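Planeamento de equipamento: segunda célula de manipulação

O pedido de orçamento para a segunda célula foi entregue em março por Pascal Janssen e Gisela Sepúlveda. Abrange 2 pinças paralelas de dois dedos, câmaras de punho, mesa branca com painéis laterais e peças de desgaste. O braço não entra nesta fase.

A Dimska cotou cada par de dedos de reserva a 74 euros e cada câmara de punho a 201 euros. A proposta da Fröhlich para o conjunto completo é de 1689 euros, sem transporte. A Bekero ainda não respondeu quanto a prazos.

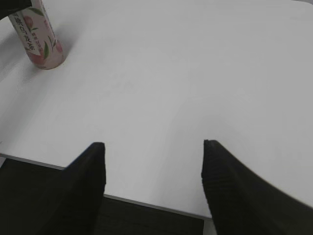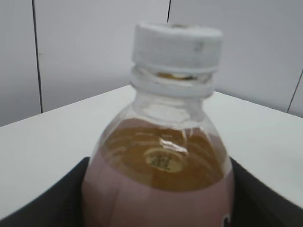
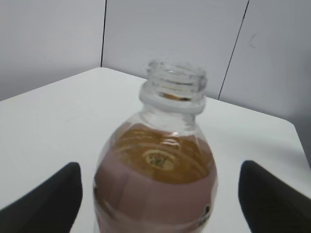
Trabalho de manipulação com garrafas de bebida sobre mesa branca.

Os critérios de escolha são a abertura útil entre dedos, a facilidade de troca das superfícies de contacto e a disponibilidade de reservas na Europa. A força máxima de aperto pesa menos: as garrafas de plástico deformam-se antes de se atingir o limite de qualquer dos modelos cotados.

Tiziana Cattaneo propõe inscrever os dedos como consumível e as câmaras como imobilizado. A alteração obriga a dividir a encomenda em duas rubricas, mas evita um novo pedido a cada substituição. Falta decidir se a iluminação fica nesta encomenda ou passa para a seguinte.

Observações sobre a lista de material devem ser enviadas a Zyanya Mendoza.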